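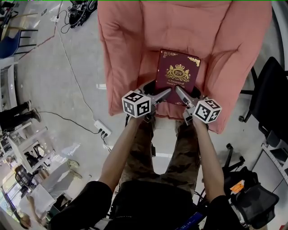 Never run a two-handed recording on the real arms until you've watched the whole thing played back slowly on screen, somebody wrote under my last post here, and I wish I'd listened. We nearly put one arm through the other this week.

Left and right swap in the middle of a take – how do I stop it?

cratermoss
Posted Oct 19, 2021

Okay, so we record with a pair of hand-held grippers, a marker cube on each one, and the tracking goes through Zuvus. The job is books: pick one up with both hands, stand it up, lay it back down. Paperbacks went great all through September! Then we moved on to big hardcovers, and in some takes Zuvus decides halfway through that my left hand is my right hand. It lasts a blink and then swaps back.

On screen it's just a flicker and I figured the smoothing would take care of it. Well, the smoothing turned it into a very fast, very smooth crossover. When we replayed it on our two Storell arms, both of them tried to trade places with the book in between. I got the stop button in time, but one finger is bent and the book went flying (the hardcover survived, my nerves didn't).

I went back through 60 takes and found the swap in 11. It's always when the grippers are close together on the sides of the book, never when they're far apart. Lighting is the same as before. I cleaned the cubes and redid the camera calibration and I still get it. Is it the markers, the software, or the way I hold the things? And what do people do so a bad take can't get near the arms?

tollgate_pam

Had this exact thing with Storell arms and a different tracker. Check whether your two cubes have different codes on EVERY face. Ours came from the same printed sheet, so one face on the left cube had the same code as a face on the right one. With your hands wide apart the software guesses correctly from where the cube was a moment ago. Bring them in close to a book and it has two good guesses and picks the wrong one.

Easy test: turn on the ID overlay, hold one gripper still, and turn the other slowly so every face comes past the camera. Write down the numbers, then do the other hand. If any number shows up on both lists, there's your problem. Reprint that cube, and don't just tape over the face, or you'll lose tracking whenever that side is all the camera gets.

Also, please turn off smoothing while you're hunting for this. It hides jumps. You want to see them.

As for the arms, I'd put a check before replay that throws out any take where a hand moves farther between two camera frames than a person could move it. Ours caught plenty we had missed by eye. And run every new batch at the slowest speed with the fingers empty, no book, hand on the stop. I know it's boring. A bent finger is the cheap version of this.

baldric77

just buy bigger cubes. Ahonen sells them, never had a swap since

cratermoss

Update! It was the codes. Same number on one face of each cube, and of course it's a face that points up when I pinch a hardcover from the sides. I reprinted the left cube and did another batch with the heavy books, and no swaps so far. I threw out all 11 bad takes instead of trying to patch them.

The jump check is in too. My first limit was too strict and it tossed a good take where I'd grabbed for a slipping book – still working on that number. The finger is on order, so the arms stay off until it gets here. Not going for bigger cubes, they'd knock together on anything narrow.

Wakus Help > Robots & Automation > Tracking

Tagged under: two-arm replay, marker cubes, left/right swap, safety stops

Related threads
Zuvus loses a cube when my wrist turns over
Storell finger replacement: do I need to recalibrate?
How slow is slow enough for a first replay?
Printing markers that don't curl at the corners
Sorting 1,000 takes without watching every one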